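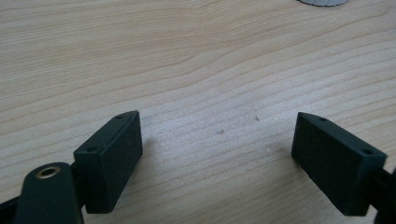
Les deux mors au-dessus du plateau en bois clair.

Atelier > Automatisation > Règles et bonnes pratiques

Temps de lecture : 2 min

Je me méfie des fiches de sécurité trop longues. Celle que Jinov livre avec ses pinces compte 62 pages, et je n'ai encore rencontré personne qui ait dépassé le sommaire. Pour un établi de garage ou un plan de travail, voici ce que j'en garde, et ce que je laisse.

Les doigts d'abord. On ne met pas la main entre les mors quand la pince est alimentée, même si la notice promet un effort « compatible avec l'humain ». Compatible avec quelle phalange ? Coupez l'alimentation, attendez, puis touchez.

Les vis ensuite. Marquez-les d'un trait de feutre à cheval sur la tête et la pièce : un trait décalé se voit d'un coup d'œil. Bavum vend un kit de contrôle à 236 euros pour le même résultat - gardez vos sous.

Le plateau. Un coup de chiffon sec avant chaque série. Deux petits points sombres sur du bois, miette ou défaut, cela ne gêne pas une pince. Un grain dur coincé sous un patin peut en revanche rayer le bois, et les veines très marquées comme celles-ci cachent bien les rayures jusqu'au jour où on ponce.

Les patins. La règle des 100 heures avant remplacement me laisse froid. Les miens ont tenu 378 heures chez Rungrueang, à trier des bouchons. Je les change quand la face brille ou quand un objet glisse deux fois de suite.

Nantana Nilsuwan, qui relit ces pages, tient à la zone dégagée : rien d'autre sur la table pendant un cycle. Je suis moins strict, un objet posé au fond, loin de la course, ne me dérange pas. Mais pas de verre, et pas de tasse pleine.

Quant à l'autocollant « poste conforme » de Clamamier, il colle très bien. Je n'ai pas trouvé d'autre usage. Notez plutôt au crayon, sous le plateau, la date du dernier serrage - la mienne remonte à février, il faut que je m'y remette.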